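Search reviews, recipes, homes
Reading time: 2 minutes

I've been through a lot of hand towels, and most of them end up as floor cloths by January. So when the Gilteo ones came up in the Virinus sale I bought a green and a blue, and they've had a proper turn in my kitchen and bathroom. (They call them face towels on the website, but mine dry hands, and sometimes the dog.)

Towels, and a bit of folding:
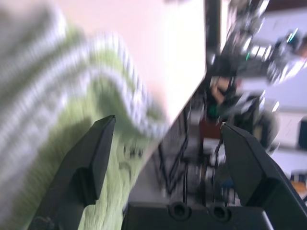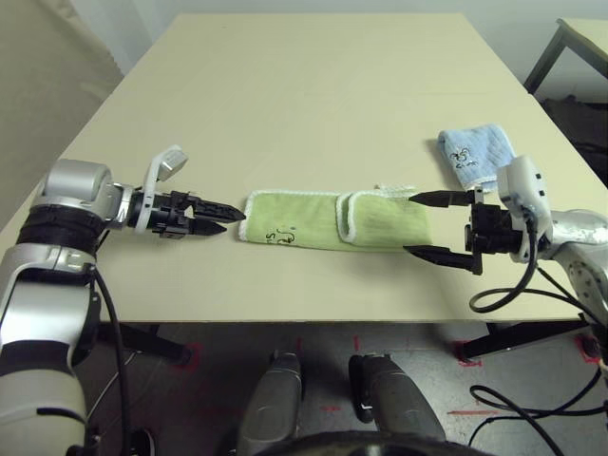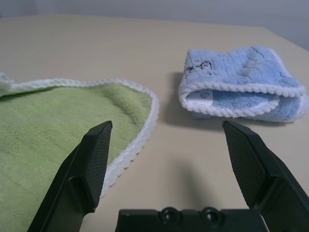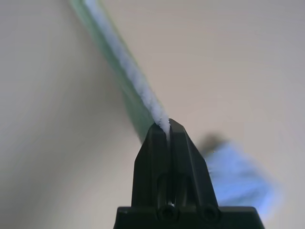
First off, they're soft! Really soft, the sort of fluffy you want to press your cheek into. They come out of the machine looking much the same as they went in, and they dry overnight on the rail, even in our bathroom with its useless little window.

My grumble is the edging. It's pretty, but it catches on everything (rings, the zip on my gym top, the hook on the back of the door) and it makes a neat fold harder than it should be, so the pile in the cupboard leans. The Haddad ones I had before were plain and scratchy but stacked beautifully.

Would I buy them again? Yes, in the sale. I'd get two blues next time, the green shows toothpaste.

Comments (3)

Mopsy78: Do they shed? My last lot covered everything in fluff.

teatowelterror: A bit on the first wash, fine after that. Keep them away from black trousers.

Curar fan: Got the blue for my mum and she won't let anyone use it.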